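**Desktop refurb day, Festcombe bench**

Quick one, the print deadline is close. The Fledano towers are being opened up before they go out again in June. Side panel off, case flat on the bench, then processor and hard drive. Small parts get their own slot so they dont wander.
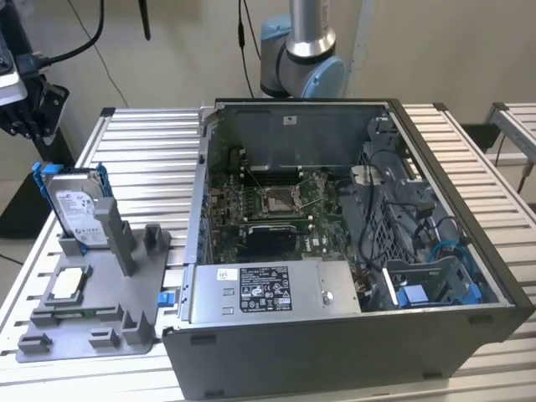
Do I need to wipe my drive before dropping off a tower?

Best if you do, but we wipe every drive anyway before a machine is passed on. Copy your files first, we can't get them back afterwards.

Drives ride in blue plastic carriers on this model. Keep the carrier with the drive please, spares are a pain to find. Loose screws in the Tiedemann tin, not teh mug.

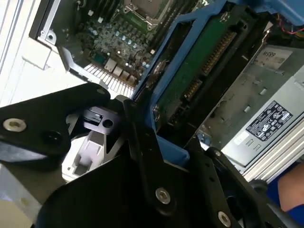 Also short on thermal paste, 2 tubes left. Finished towers will be $69 each, cables extra.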